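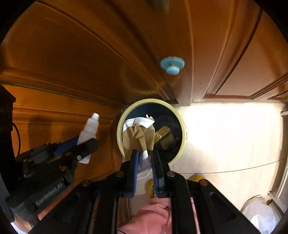
3. Under-sink cabinet

3.1 Open both doors fully before you start. Pull straight on the round knobs. Do not lift the door by the knob.

3.2 Set the small trash bin inside the cabinet, clear of the hinges and the drain pipe.

3.3 Fit a bag and fold its top over the rim. Let the spare plastic hang down outside the bin. Tie off the bag when it is three-quarters full.

3.4 Keep spray bottles upright beside the bin, nozzle turned to OFF. Wipe the ribs of the bottle if the cleaner has run.

CAUTION: Do not store bleach and ammonia cleaners in the same cabinet.

Note: Wood doors and side walls should be wiped with a damp cloth, then dried. Water left in the raised molding will lift the finish.

4. Countertop and sink

4.1 Gather packets, wrappers and cartons at the back of the counter, under the window. Check each one before throwing it out. An open packet goes in a jar or in the bin.

4.2 Flatten cardboard and take it to the recycling. Plastic bags go separately.

4.3 Lift the wire basket out of the smaller basin and knock the bits into the bin. Rinse and put back.

4.4 Rinse the overflow slots in the larger basin with 50 ml of warm water and dish soap.

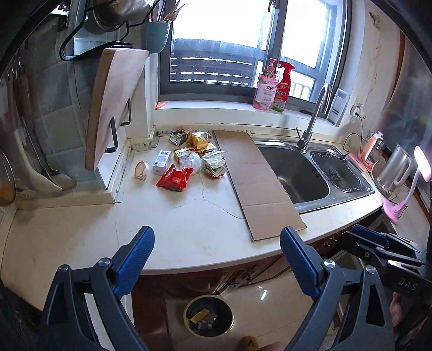
Prultavmont Home Care Guide
Posted by the Prultavmont manuals desk, 3 March 2018

4.5 Look over the bare counter for cracks. A thin dark line that branches should be reported on form 156, even if it feels smooth to the touch.

CAUTION: Do not cut on, or stand hot pans on, a cracked counter. Keep standing water off it until it has been filled.

4.6 For filler, order part 319 in cream. Curing time is on the tube.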